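Offener Tag bei Trillano: Wer war schon dort und lohnt sich das mit Kindern?

Lesezeit: 4 Minuten 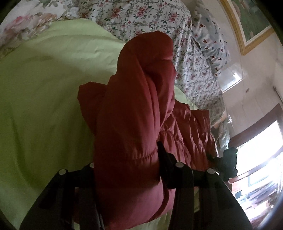 Greifer an einem roten, gesteppt wirkenden Kleidungsstück, darunter das grüne Laken.

Hamish M.

Hallo zusammen,

ich habe gelesen, dass Trillano im Juni wieder einen offenen Tag macht, bei dem man sich die Arbeit mit den Greifern an Textilien ansehen kann. Ich überlege, mit meinen beiden Kindern (9 und 12) hinzufahren. Die Anfahrt dauert für uns fast zwei Stunden, deshalb würde ich gerne vorher ein paar Dinge wissen.

Auf der Seite des Veranstalters steht nur, dass es "Vorführungen zum Umgang mit Kleidung und Bettwäsche" gibt. Mich interessiert:

Wie lange dauert so eine Vorführung und muss man sich dafür anmelden? Darf man selbst etwas ausprobieren oder steht man nur hinter einer Absperrung? Gibt es etwas zu essen? Und sieht man da wirklich etwas, oder sind das hauptsächlich Vorträge? Mein Sohn hat im letzten Jahr bei einer anderen Firma eine Stunde lang Folien angeschaut, das muss nicht noch einmal sein.

Es geht mir nicht um einen Kauf. Der Ältere hat in der Schule eine AG, in der sie mit kleinen Motoren arbeiten, und fragt seit Wochen danach.

Danke im Voraus
Hamish

11 Kommentare · 4-mal geteilt

Clifford Melnyk

Ich war beim letzten Mal dort und habe mir fast alles angesehen, deshalb etwas ausführlicher.

Anmeldung: Für den Besuch selbst nicht nötig, für die Vorführungen schon. Man trägt sich am Eingang in eine Liste ein. Pro Gruppe werden 18 Personen genommen, eine Runde dauert 30 Minuten. Als ich gegen elf kam, waren die beiden nächsten Runden voll. Am besten gleich nach der Öffnung eintragen und die Zeit bis dahin in der Ausstellung verbringen.

Was man sieht: Vorträge gab es einen, der war freiwillig und in einem anderen Raum. Die Vorführung ist praktische Arbeit. In unserer Runde wurden Kleidungsstücke auf einem Bett gegriffen, angehoben und wieder abgelegt. Der Greifer hat zwei Finger, die über Gelenke zusammengeführt werden. Das klingt nach wenig, ist bei Stoff aber schwieriger als bei einer Kiste. Stoff gibt nach, faltet sich ein und liegt nach jedem Griff anders da. Bei dicken Sachen kommt dazu, dass man oft nur die äußere Falte erwischt und der Rest nach unten hängt. Die Mitarbeiterin hat das gut erklärt und auch gezeigt, was passiert, wenn man zu weit oben ansetzt. Zwei von den Versuchen gingen schief, die hat sie einfach wiederholt.

Erwarten darf man keine hohe Geschwindigkeit. Ein Pullover hat bei uns so lange gedauert, dass ein paar Leute hinten schon miteinander geredet haben. Wer Industrieroboter aus dem Fernsehen kennt, wird sich wundern.

Selbst ausprobieren: Ja, aber nicht an der großen Station. Im Nebenraum stand ein Tisch mit einem Handgreifer, mit dem man Handtücher und Socken aufnehmen konnte. Dort waren fast nur Kinder. Der Zwölfjährige kommt damit sicher zurecht, beim Jüngeren kommt es auf die Handgröße an, der Griff ist ziemlich breit.

Essen: Es gab Brezeln, Kuchen und Kaffee. Die Brezeln waren um eins weg.

Parken: Der Parkplatz vor dem Haus ist für Mitarbeiter. Besucher stehen auf der Wiese an der Straße nach Flarkunwood, von dort sind es ein paar Minuten zu Fuß. Mit dem Bus 267 kommt man bis zur Haltestelle direkt gegenüber, der fährt am Wochenende aber nur einmal in der Stunde.

Für zwei Stunden Anfahrt würde ich es machen, wenn der Ältere sich wirklich dafür interessiert. Plant drei Stunden vor Ort ein, mehr braucht ihr nicht.

9 Personen fanden das hilfreich

kotano_fan

war auch da. fand es etwas voll und laut, man hat von hinten wenig gesehen. stellt euch nach vorne links, da sieht man die finger am besten. bei Kotano gibts sowas auch, aber nur für schulklassen

2 Personen fanden das hilfreich

B. Bélanger

Kleine Ergänzung zu Clifford: Die Liste am Eingang gab es so nur beim ersten Termin. Beim zweiten bekam man farbige Kärtchen mit der Uhrzeit und konnte nicht mehr tauschen. Wenn ihr zu dritt in dieselbe Runde wollt, sagt das gleich dazu, sonst werdet ihr eventuell aufgeteilt. Kinder unter zehn durften nur mit einem Erwachsenen hinein.

Fotografieren war erlaubt, nur ohne Blitz. Ob es im Juni wieder Kuchen gibt, weiß ich nicht.

3 Personen fanden das hilfreich

Hamish M.

Vielen Dank, das hilft mir sehr. Wir fahren hin und versuchen, gleich zur Öffnung da zu sein. Die Brote nehmen wir dann lieber selbst mit.

Kontakt · Impressum · © Nachbarschaftshilfe Online · Nach oben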